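March 12, 2022. Workshop notebook, dye bench 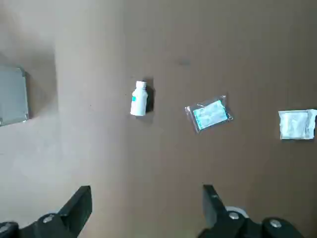 *Dorottya Dudás*

A quiet Saturday, so I finally gave the walnut hulls the attention they have been asking for since September. The bucket had been soaking all winter and smelled like the bottom of a pond, but a friendly pond, if that makes sense, and I strained it twice through old muslin before I trusted it near any wool.

I put in five skeins of the Corkum yarn, 301 grams dry, and brought the pot up very slowly. Oluwaseun likes to go straight to a simmer and he gets lovely deep browns that way (I'm still jealous of his Sukum blanket!), but I wanted to see what patience would do. I held it for 45 minutes, turned the heat off, and left the wool to sit while I ate my lunch and answered letters.

First skein out is a soft tan, a bit pinker than I hoped. The one with the iron dip went nearly gray within a minute, so next time a much weaker iron bath, or just a quick in and out. I've left the other three in overnight.

Oluwaseun, if you get here before me on Monday, please don't pour off the pot! There is plenty of color left in it and I'd like to try the Dumeo linen. The tags are on the windowsill, and we are almost out of alum again.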